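Notebook, November. Visit day for the Putlow people, hand-held grippers

Present from our side: me, Golnar Shahbazi, Tassanee Thongdee. Firouzeh Shokri joined in the afternoon. From Putlow: Ladan Arabzadeh and her group, 12 persons in total. Touran Shahbazi came from the Fotodberg office to translate the safety part and stayed until the end. (Touran and Golnar are not related. Three visitors asked.)

I write this the same evening, because after the last visit I waited and then I could not read my own paper notes.

Before the visit

Arrived 7:40. Charged all the units. Unit 4 did not show the charging light until I turned the plug over, so I put a piece of tape on that cable. It should be replaced, I wrote it on the list by the door.

Checked the jaw opening on each unit with the caliper block. All good except unit 2, where the left finger stopped a little before the right one. I loosened the two screws on the link, pushed the finger by hand to the end and tightened again. After that both fingers closed in the middle. I don't like that this is the second time in one month. The thread may be worn. Golnar thinks it is the washer. We did not open it more, there was no time.

Cleaned the lenses with the dry cloth only. Please, everybody, do not use the alcohol wipes on the lens cover, we have now two covers with a white haze and the order from Moffat takes long.

The tables: Tassanee moved the cup task to the table near the window and I moved it back. In the morning the sun comes directly on that table and the tracking gets lost when the unit is turned upward. I should have explained it to her and not simply moved it. I told her later and we wrote it in the setup sheet.

Printed the task cards, 17 pieces. The printer made the first page pale, but it can be read.

Morning part

The visitors came at 9:30, a bit early. Ladan gave a short introduction of her own group. They do packing of small glass parts, mostly by hand, and they want to know whether collecting demonstrations with a hand-held gripper would be realistic in their hall. They have no robot yet. One arm is ordered, she did not say which one.

I gave the talk. I planned 20 minutes and it took nearly 40. The slide with the coordinate systems is too much for this audience. I saw it on the faces at once and still I went through it, I don't know why. For the next visit: remove it, or put it at the end for those who ask.

What worked well was to start with the fingers. I passed one loose finger around and let people press it. After this the questions were much more concrete. Some of them, as I remember:

How hard does it squeeze? As hard as your hand does. There is no motor in our training unit, the person closes it. The force is not recorded in this version. Ladan wrote this down and underlined it, so I think for glass it is an important point. I must not promise anything here.

Can a left-handed person use it? Yes, and we have one in the team. With two units it is not relevant.

What happens if I make a mistake in the middle? You finish the movement, put the object back and mark the try as bad. Do not stop and start again inside the same recording. This took some time to explain. People want to repair a mistake immediately, it is natural.

Why must I move slowly? Here I gave a poor answer. I said "so the camera can follow", and then Golnar corrected me, that slow is not the goal, the goal is without jerks. She is right. Someone can be quite fast and smooth. I changed the wording in the task card: "smooth" in place of "slow".

Who owns the recordings? I could not answer this. Firouzeh answered in the afternoon, for a visit the recordings are deleted at the end of the day and no one keeps a copy. I would like to have this sentence printed on the card, so that I don't have to search for it in front of guests.

Safety part 10:45, Touran translated for the colleagues who needed it. She made it shorter than I did and better. Main points: gloves on, no rings under the gloves, the hands stay away from the link when another person is holding the unit, do not swing it near somebody's face. The cable is under the table and stays there.

Then free trying for everyone until lunch. Two stations, cup on saucer and clothes pegs into the box. The cup station had a queue the whole time and the peg station had almost nobody, although the pegs are the better exercise. The cup looks more like a real thing, maybe. Next time I would open only the pegs in the first half hour and bring the cup afterwards.

Observations, free trying:

– Most of the beginners hold the elbow very high. After ten minutes the shoulder is tired and the unit begins to tilt. I told it to each person separately. A drawing on the card would help.

– The eyes go to the fingers and not to the object. It is the same with our own new colleagues, it disappears after some time.

– One gentleman from Putlow was excellent from the first try. He repairs watches as a hobby. I asked him to show the others and he was shy about it, so I let it be.

– Small gloves: we had only three pairs and needed more.

Lunch 12:15. The soup was good. We talked about Drurka, where Ladan worked before, and how they did their training with a much heavier tool. She says people there refused to use it for more than a quarter of an hour. I noted this because it is the kind of thing that does not come in a report.

Afternoon part

Started 13:20 with alignment between two units. In my opinion this is the most useful thing to show, and the most difficult to explain with words. When one person works with two hands, or when one gripper gives an object to another, the fingers must meet at one point. If one unit is tilted by a few degrees, the object turns during the handover, and then in the data it looks as if the person wanted to turn it.

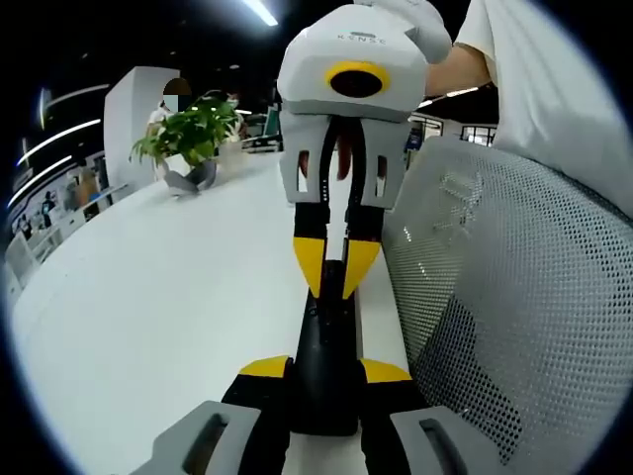 My usual order for teaching the handover, for the next person who has to do it:

First without any object. Bring the fingertips near each other and stop. Look from the side, and after that from above. If you look only from your own side you believe it is centered and it is not.

Then with a soft object, we take the foam block. The giving side holds still. Only the receiving side moves. Beginners move both and the block goes up and down between them like a ball.

The receiving side closes completely, count one, and then the giving side opens. Not together. Golnar says aloud "mine" when she has closed. At first I found it childish, but it is very effective, and by the end the whole Putlow group was saying it. It was loud.

Last, with the plastic tube. The tube shows every error in the angle. If the tube points where it pointed before, the handover was good.

We made the tube exercise in pairs. The results were mixed. The pairs who had done many pegs in the morning were clearly calmer. I have no numbers for this, it is only my impression, and I would like to count it properly at the next visit.

Problem at 14:10: the second station stopped saving. The indicator was green, but the folder was empty. Tassanee found that the disk was full with the files from the test week. She deleted them after asking me. We lost the tries of one pair, and I said sorry to them, and they were friendly about it. Action: check the free space in the morning, together with the batteries. I add it to the setup sheet as a separate line. A green indicator should mean that the file exists, and at the moment it means only that the program is running. I will write a ticket.

Firouzeh came 14:30 and showed the playback. She plays one good try and one bad try next to each other and says nothing for a while, and lets the people find the difference. The group found the tilt, the jerk at the opening, and also something I had not seen myself: in the bad try the person closes before the fingers are around the block, so the block is pushed away and then caught. I watched this recording maybe many times and missed it. Thanks to the lady in the second row, I did not catch her name. I will ask Ladan.

Discussion at the end

Ladan's questions, to answer in writing:

1. Is it possible to have narrower fingertips for the glass parts? Golnar will draw one version. Moffat can print it if we send the file before their holiday.

2. Whether the glove changes the result compared with the bare hand on the handle. We never tested it. It would be a small test, I could do it with Tassanee in one afternoon.

3. How many demonstrations they would need for one packing task. I refused to give a number. She was a little disappointed, but I prefer this to a wrong number which is later in somebody's plan. We agreed that they send us some parts, we make a short collection here, and then we talk again.

4. If two of their people may come for a longer training. From my side yes. Firouzeh must say when.

They left at 16:05. Touran drove back with them as far as the station.

After the visit

Files from both stations deleted, Firouzeh and I checked together. Units wiped and back on the shelf. Unit 2 again closes a little to one side – so it was not only the screws. I put it in the repair box with a note and it should not be used before someone has opened the link. Golnar, if it is the washer, I owe you a coffee.

One foam block is missing.

For the setup sheet: free space, small gloves, pegs before cup, window table only in the afternoon, talk without the coordinate slide, one spare cable for unit 4.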